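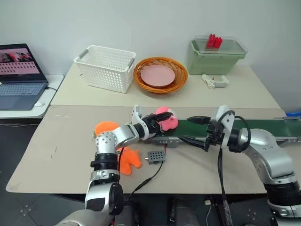
Cauã Brandão
September 25, 2019

I'm moving my mother's recipes out of the box and into one document this fall. Posting as I go, mostly so I keep at it. 1/14

The box has 163 cards. I thought it would be fewer. A lot of them are written on both sides, and the back is often a different recipe with no title.

First decision was whether to scan or type. I'm typing. Scans look nice but you can't search them, and when I want the cornmeal cake I want to type "cornmeal" and get it.

I am keeping the cards. My cousins asked. They go back in the box in the same order, which as far as I can tell is no order.

Her measures are the slow part. "One glass" of milk. "One soup spoon" of butter. "Flour until it's enough." I grew up with the glass she meant, and I have it. It holds 328 ml to the brim and she never filled it to the brim.

So for every card with a glass in it I'm writing her words first, then my number in brackets. If my number is wrong, her words are still there for the next person.

Oven temperatures: she only used low, medium and hot. That was a gas oven in the house in Doswood and it ran hot on the left side. I'm leaving those as low, medium and hot until I've made the dish myself.

Ismael Miranda asked in the replies if I'm changing anything. Only spelling, and only when I'm sure. She wrote "vinager" on every card for 40 years and I've left that one alone.

Some cards aren't hers. Two are from a neighbor, in blue ink, and one is cut from a flour bag. There's a fish stew signed "Gaétan Lachance." My aunt thinks he rented the upstairs room before I was born. The stew has a lot of pepper in it -- more than anyone in my family would use.

Typed 22 cards last week. Eight the week before. The handwriting gets easier once you know that her 1 and her 7 are the same except for a small tick at the bottom. I made the coconut cookies with 7 spoons of sugar before I worked that out. It was 1 spoon, plus the condensed milk.

How I'm naming them, for people doing the same thing: main ingredient first, then what it is, then who it came from. "Cornmeal, cake, Mom." "Fish, stew, Lachance." It sorts well enough and my aunt can find things on her phone.

Jhun Macapagal suggested putting the date on each one too. I would, but she dated four cards in total, all of them from the same June. She must have tried it for a month and quit.

Stains: I've been noting them. It sounds silly but the greasy cards are the ones she cooked from. The lemon pudding is spotless and I don't remember ever eating it. The bean soup is hard to read in the middle. I got the missing line from my aunt over the phone -- bay leaf, two of them, take them out before serving.

Next up is the bread section, or what I'm calling the bread section. Eleven cards held together with a rubber band that broke when I touched it. If anyone from the Seixas side has her sweet bread written down, please send it to me. My card stops after the second rise.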